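Why Do Chili Peppers Feel Hot?

By Mercy Temba
Nornura Kids, Food and Cooking
Jul 27, 2021

Put a slice of chili pepper in your mouth and it may feel as if your tongue is burning. You might sweat. Your nose might run. But if you put a thermometer in the pepper, it would be the same temperature as the other food on your plate.

So where does the heat come from?

It is a feeling, not a taste

Your tongue has thousands of tiny taste buds. They pick up sweet, sour, salty, bitter and savory flavors. Spicy heat is different, and your taste buds have very little to do with it.

Your mouth also has nerves that feel things. They can tell if food is rough, smooth, cold or warm. Some of these nerves have a special job. They warn your brain when something is hot enough to hurt you, like soup straight from the stove.

Chili peppers contain a chemical called capsaicin (say "kap-SAY-uh-sin"). Capsaicin has no color and no smell. When it touches those warning nerves, it sets them off. The nerves send your brain the same message they would send if your food were very hot, and your brain believes the message.

That is why we use the word "hot" for spicy food. Many other languages do the same thing.

You have nerves like these in other places too, such as your eyes and the inside of your nose. This is why it hurts so much if you touch a pepper and then rub your eye.

Which part of the pepper is hottest?

Many people say it is the seeds. The seeds can taste hot, but they do not make the capsaicin themselves. If you cut a pepper in half the long way, you will see pale, spongy strips inside that hold the seeds in place. Cooks often call these the ribs. Most of the capsaicin is made there. The seeds touch the ribs, so some of it gets on them.

If a recipe says to make a dish milder, you can ask an adult to cut out the ribs and seeds before the pepper goes in the pan.

Why would a plant do this?

Plants cannot run away from animals that eat them. Some grow thorns. Others make chemicals that taste bad or hurt.

A pepper plant does want some animals to eat its fruit, though. The seeds are inside, and an animal that swallows them can carry them somewhere new. The trouble is that many animals chew. Mice and other mammals can crush the seeds with their back teeth, and a crushed seed will not grow.

Birds have no teeth. They swallow the seeds whole, fly off, and drop them later. Birds also do not feel the burn from capsaicin, because the warning nerves in their mouths work a little differently from ours. A bird can eat a very hot pepper as easily as you eat a grape.

Capsaicin also helps protect the fruit from some kinds of fungus, which can rot the seeds.
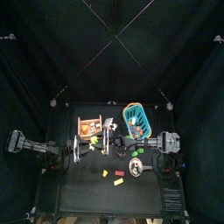 A black table with dark curtains at the back and sides.

How hot is hot?

Peppers are measured in heat units. The more capsaicin a pepper has, the more units it gets. A sweet bell pepper has zero. A jalapeño usually has a few thousand. A habanero can have more than 100,000, and the hottest peppers in the world have more than a million.

Two peppers of the same kind can be very different. Wafula Mohamedi grows chilies at the Mohamedi farm outside Novodberg, and he had a few of his tested last year. They were all the same variety, a small red pepper called Erkent, and they all came from one field. The mildest one measured 866 units. Another measured 1,467.

"They looked exactly alike," he said. "You could not pick the hot one by looking at it."

The weather can change how hot a pepper gets, and so can the amount of water the plant is given. Mohamedi plants his chilies in 15 long rows and picks the last of them in September. He says the ones on the dry end of the field are often hotter than the rest.

Color is not a good clue either. Many peppers start out green and turn red, orange or yellow when they ripen. Red means that the pepper is ripe. It does not always mean that it is hot. Red bell peppers are ripe and have no heat at all.

Why does water not help?

When your mouth burns, you probably reach for a glass of water. It may feel better for a second, and then the burn comes back. Capsaicin does not mix well with water. It is more like oil — if you pour water on an oily plate, the oil stays where it is or just slides around.

Milk works better. It contains a protein called casein, which can grab onto the capsaicin and help carry it away from the nerves. Yogurt and sour cream have casein as well. This is one reason so many spicy meals are served with something creamy on the side.

Almond milk, oat milk and coconut milk do not have casein. They may still feel nice and cool.

A spoonful of sugar or honey can also make the burn seem weaker. Bread and rice help a little by rubbing against your tongue. If you have nothing in the house, you can just wait. For most people the burn fades in a few minutes.

Why do people like it?

Many people enjoy spicy food, even though it hurts a bit. When your brain gets the burning message, it may let out chemicals called endorphins, which help block pain and can make you feel good.

People can also get used to the heat. If you eat a small amount of chili often, the nerves in your mouth react less strongly over time. Someone who grew up eating spicy food may think a meal is mild when a visitor finds it very hot.

It is fine if you do not like it. Mouths are different, and some people feel the burn more than others.

Staying safe with hot peppers

Ask an adult before you cut or taste a pepper you do not know.
Wear kitchen gloves if you are helping with hot ones.
Wash your hands with soap when you are done. Plain water will not take off much of the capsaicin.
Keep your fingers away from your eyes and nose.
Never trick someone into eating a hot pepper.

Words to know

Capsaicin: the chemical that makes chili peppers feel hot.
Casein: a protein found in milk.
Endorphins: chemicals your body makes that help block pain.
Nerves: thin fibers that carry messages between your body and your brain.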